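Line-painting robot wins its contract, still needs someone to sweep

January 12, 2020

The Sternen athletic ground has agreed to let a machine repaint its running track in July, ending a winter of argument over whether a robot can be trusted with a chore that mostly involves going in a straight line and then, awkwardly, not.

The machine comes from Skernari, a small firm that started out with a robot for mopping shop floors. The mopper is still on sale and still has opinions about doormats. Its outdoor cousin, the Drokach, carries paint where the mopper carried soap, and will be paid $2,000 for the job. Or Skernari will. The Drokach has not asked.

Straight lanes were never the worry. A garden hose and a patient person can manage those. The trouble lies in the curves, and in the places where several lines meet and each one has to leave at the proper angle.

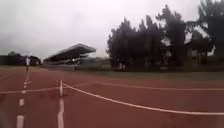
Skernari says its machine follows a stored plan of the track and checks its position as it rolls. In a trial at the Urio warehouse last July it laid 1,921 feet of test line on bare concrete and strayed from the plan 2 times, both at the same drain cover. The firm describes this as a drain cover issue. Urio, which owns the drain cover, describes it differently.

There are also the parts of the job the robot does not do. It does not sweep leaves, peel up old tape, stir paint, or read a weather forecast. It will not open the gate. A person will walk behind it with a broom and a rag, and that person will cost the ground another $600, a figure left out of the first brochure.

Anyone who has bought a robot vacuum will know the arrangement. You pick up the socks, lift the chairs, free the thing from under the couch, and afterward tell your friends it cleans the house by itself.

Runners who want to see the Drokach at work are welcome to watch from the grandstand. The ground asks them to stay off the track until the paint dries, and Skernari asks them to leave the robot's emergency stop button alone.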